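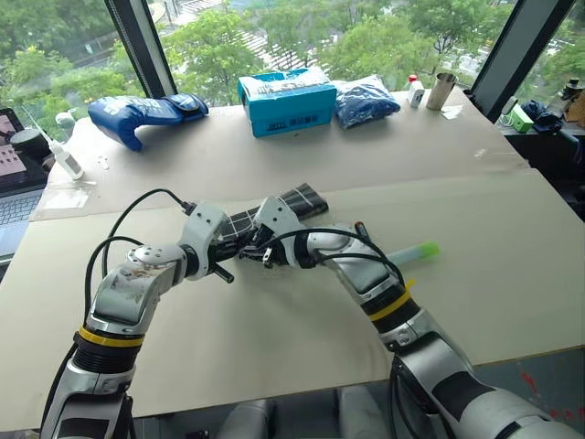

*Black piece with the white tape on, over the front cardboard. Green-cap tube to the right.*

26/06/2020

Taping trials for the Kanari parts, continued. Same white tape as before, strips run diagonally across the black face. Anneliese Eichhorn wants to know if diagonal strips hold better than straight ones before we send anything to Jakthorpe. No answer yet. Leave the tape on overnight and check for lifting at the ends.

Table is covered with two sheets of cardboard, front and back. The step where they meet is a nuisance, small things catch on it when they get pushed across. Try butting the sheets edge to edge and taping the seam from underneath.

The tube with the green cap needs a label. It should go back in the rack at the end of the day and not stay on the cardboard.

Tape stock: 3 rolls of the Stöcker, 2 of the Mundetti. The Mundetti leaves more residue, so keep it for boxes. Reorder before August.

To do:

- photograph the strip ends tomorrow morning
- cut new cardboard for the front, same size
- ask Anneliese about residue limits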